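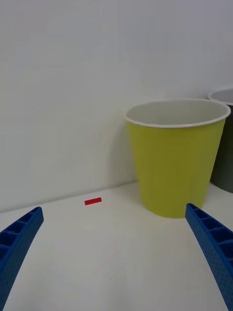
Cup colors for the July picnic

frida_d
I need to settle the cups for the July picnic. I'm looking at two colors, the yellow-green and a dark one. The idea is yellow-green for lemonade and dark for iced tea, so people can grab a refill without asking which pitcher they had. The sleeves come from Hokico in packs of 200. Has anyone done this with two colors, or is it more trouble than it's worth?

4 replies | 7 shares

aksel_e
We tried it at the Vorisham swim meet and it didn't work. People took whatever cup was closest. By the second hour there was tea in everything. I would buy one color and put a marker pen on a string next to the stack.

aishwarya.f
I disagree with Aksel. It works if each stack sits beside its own pitcher. If all the cups are at the end of the table then yes, people grab anything. Is the green one the bright kind or more of an olive? The olive is hard to tell from the dark gray once the sun goes down, and we usually run until 9 pm.

frida_d
Bright. It's more yellow than green to my eye. White rim and white inside, so you can see what's in it when you look down. 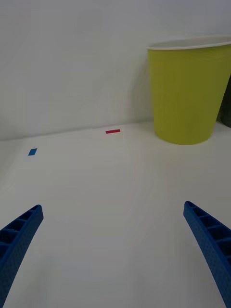
Yellow-green cup near the wall, small red and blue pieces farther left.

aksel_e
OK, that is brighter than I expected. I still think the marker pen is the better answer. Writing a name takes five seconds and then you don't throw out half-full cups all afternoon.

kolbrun_e
Does the picnic need cups that big? Ours were large last year and the kids filled them to the top and left them in the grass. Tanguy has a smaller one, though I don't know if it comes in that color.

frida_d
Good point on size. I could get the big ones for adults and a sleeve of small ones for the kids' table, any color. That would be 200 of each, and what's left over keeps for next year.

aishwarya.f
Leftover sleeves are fine if you close the bag. Mine sat open in the garage and I had to toss them.

kolbrun_e
I have five unopened sleeves of plain white in the small size. You can have two of them for the kids. I'd need to know before I clear the shelf.

frida_d
Yes please. I'll come by for those. Aksel, can you bring the pens?

aksel_e
I'll bring pens. Still voting for one color.

12 comments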